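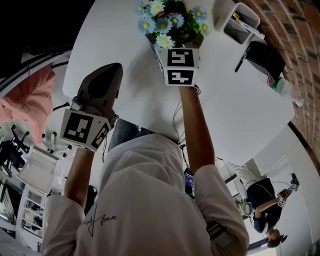
Bomari hanging signs, 11 Mar 2019. First full day on the blade signs for the lower concourse, and I'm so glad we fought for this job! The arcade has 2 levels of shops, and at the moment every tenant on the lower one has a flat sign over the door and nothing else, so when you come in from the bus side you look down 300 feet of corridor and can't read a single name. You see a row of thin edges. A blade sign sticking out over the walkway fixes that, and the landlord has finally agreed to let us do all of them in one family. For the lettering I keep coming back to plain black script on white, like the signature print across the back of that shirt. It has a lot of life in it, and the black against the white does most of the work before you've even tried to read the word. "Appears to say Apea" is as far as I'd go on the reading, though, and that's the trouble with script. A shop name has to be read by someone walking fast with a stroller. So: script for the names that are short and well known, something upright for the rest, all black on white.

Stuff from the site visit, before I forget it.

Peninah Kombo walked me through from the bus entrance to the back stairs and she knows every inch of that place. She pointed out something I had missed completely on the drawings. The ceiling steps down just past the bakery, where the old ductwork comes through, and from there to the atrium there's a lot less headroom. If we hang everything at one height from the ceiling, the row will look like it falls off a ledge. If we hang everything at one height from the floor, the row stays dead level and the rods get shorter past the bakery. Level from the floor, definitely. I stood at the doors and held my arm out and squinted and it's the only way it will look right.

The floor is polished and pale, very reflective. Any sign with a lit face will show up twice. I think that's lovely, but Peninah says the tenants near the atrium have complained about glare off the floor in the afternoons already, so no lit faces there. Plain faces with a small spot on each side, aimed at the sign and nowhere else.

Also the corridor bends. It's very slight and I would never have noticed it from the plan, but from the bus doors it means the signs on the left overlap one another and the signs on the right open out like a fan. So the left side is the hard side! Need to try spacing on a long strip of paper before we promise anybody an exact bracket position.

Lettering test

Cut sample words in three heights and put them up at the far end of the yard this morning. Chun-hung stood at the gate and called out what he could read. (He did not know the words beforehand, I made sure of that.)

6 inch upright caps: read straight away, all of them.
6 inch script: read the short ones, guessed the long ones, got one wrong.
Smaller than that in either style: no use past the first few doors.
Bigger than that: very easy to read, but the board gets so deep that it looks like a door hanging from the ceiling.

So 6 inch it is. I was hoping for something a touch more delicate, but you can't argue with Chun-hung standing at a gate saying "no idea" over and over. Letter spacing needs to be looser than I'd set it. Tight spacing looks rich up close and turns into a smudge at a distance. I opened it up by eye on the second round and the difference was huge. Same letters, same height, same board, and suddenly he was reading them off without stopping. Very happy with that.

One more thing on the caps. The crossbar on the A wants to come down a little. At the standard height the top of the letter fills in and it starts to look like a blob with feet. Lowered it on the sample for "BAGS" and it opened right up. Redraw for the whole set.

Unit 304

This is the one I'm most excited about. It's the corner unit by the atrium, Wafula Massawe's shoe shop, and it's the only one in the arcade where you can see the sign from both levels. The store is just called Massawe, which is a gift of a word for a sign painter. The double s in the middle, the w opening out, nice round ends. He wants script, and at that length and in that position I think he can have it. People upstairs will be looking down on it over the railing, so the top edge of the board matters as much as the faces. I'd like to paint the top edge solid black. From above you'd get a clean black line pointing at his door.

He asked for a shoe shape on the end of the bracket. At first I wasn't sure, and then I drew it and I love it. A flat cut-out, side view, heel toward the wall. It has to be a plain shape with no laces or stitching or it'll turn to mush from the other end. Neema is going to cut one in scrap so we can hang it in the doorway and look at it for a few days.

Wafula's old sign is still in his stockroom and he let me take it out and turn it over. Hand painted, by the look of the brush marks, and the strokes on the M are so confident. I took a rubbing of the whole word. I don't want to copy it exactly, the proportions are for a sign over a door and not for one you see side on, but the swing of that M is going into the new one.

Boards and paint

Have been trying the Condden board against our usual ply. I came in ready to dislike it and it's very good. Takes a crisp edge off the router, sands easily, and the first coat sat on it beautifully without raising anything. It's heavier than I expected when you pick up a full sheet, so the bracket drawing needs another look. Neema wants to see the fixing held in an offcut with a weight on it over several nights before she signs off on it, and I agree. These will be hanging over people's heads.

White: the bright white is too blue under the arcade lights. I had both chips with me and held them up beside the bakery and the bright one looked like a refrigerator. Going one step warmer. It still reads as white from any distance and it's much kinder next to the stone.

Black: satin. Gloss flares under the spots and matte shows every fingerprint while you're hanging it.

Edges get sealed twice before any color goes on. I'm writing that down because on the Stason job in January I sealed them once, in a hurry, and we all know how I spent the following week.

Things still open

The brackets. Humaira Tarar has drawn a version with a short curve under the arm and a version that's just a straight bar. The curve is prettier on paper. On the hard side of the corridor, where the signs overlap, I suspect a row of curves will look busy, and a row of straight bars will look like a nice steady rhythm. Would like to mock up both in cardboard and prop them along the yard wall. Humaira, if you read this before I see you, bring the drawing with the wall plate on it, I want to check whether the bolts clear the stone joint.

The pharmacy has a very long name and a logo with four colors in it and would like all of it on the blade. I'm going to suggest just the cross and the word. The full name can live over the door where people will be close enough to read it.

The key cutter wants his phone number on. No room at 6 inch, and at any other size it won't be read. Ask Peninah whether there's a line in the tenant rules, so that it isn't only me saying no.

Empty units. There are some, and Peninah would like the row to run without gaps, which I think is right. A blank white board looks sad. Could they carry a simple shape each, a leaf or a cup or a key, until somebody moves in? Then the board comes down, gets sanded and gets its name. I sketched a few on the bus home and the cup is already good. The leaf looks like a feather.

Installation has to happen after closing and the lift can only come in through the loading side, so start at the atrium end and work back toward the buses. That puts 304 up first! Wafula will be thrilled.

Tomorrow: redraw the A, paper strip for the left-hand spacing, get the Massawe rubbing traced at full size, order more of the warm white. Chun-hung has the long ladder in his truck and I'll need it back by noon.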